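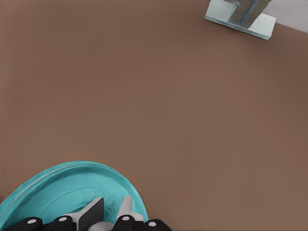 Food Service Sanitation
Handout 4: Cleaning and sanitizing of food-contact surfaces
Instructor: Zhiqiang Peng
Revised 6/10/26

1. Definitions

Cleaning is the removal of visible soil (grease, starch, protein film) with detergent and mechanical action. Sanitizing is the reduction of microorganisms on a surface that has already been cleaned. The two steps are separate and are done in that order. Organic soil consumes chlorine, so a sanitizer applied to a dirty surface loses strength before it reaches the organisms.

A food-contact surface is any surface that food normally touches, or from which food may drip or drain back onto a surface that it normally touches. Tableware, cutting boards, prep tables and slicer blades all qualify. Floors and walls do not.

2. Soil types

Sugars and salts dissolve in water. Starches need soaking if they have dried. Fats need warm water and a surfactant. Proteins set when heated, so egg and dairy residue is given a cool rinse before the hot wash. Mineral scale is removed with an acid cleaner. Acid cleaners and chlorine products are never combined or used one after the other without a full rinse between them; the reaction releases chlorine gas.

3. Log reduction

Reduction is stated on a base-ten scale:

log reduction = log10(N0 / N)

where N0 is the count before treatment and N is the count after. A surface that goes from 1000 colony-forming units to 100 has had a 1-log reduction. A 4-log reduction leaves one organism in every 10,000. Note that the figure says nothing about the final count unless N0 is known.

4. Preparing a dilution

Use C1 x V1 = C2 x V2, with both concentrations in the same units. Worked case: a stock solution at 1000 ppm is to be diluted to 100 ppm, and 25 liters are needed.

V1 = (100 x 25) / 1000 = 2.5 liters of stock
Water = 25 - 2.5 = 22.5 liters

Check the result with a test strip made for that sanitizer. Strips for chlorine do not read quaternary ammonium compounds. Solutions are remade when the strip reads low or the liquid is cloudy.

5. Drying

Air drying only. Towels transfer organisms from one item to the next. Plates and bowls are racked on edge or inverted, and are not stacked until dry. Trapped moisture between stacked plates supports regrowth.

6. Reading and problems

Pathirana, chapter on surface chemistry, omitting the section on foams. The Varkilow case is covered in lab; bring the April data sheet.

Problem 1. A swab count falls from 100 to 4. Find the log reduction to two decimal places.
Problem 2. Repeat the dilution in section 4 for a final volume of 100 liters.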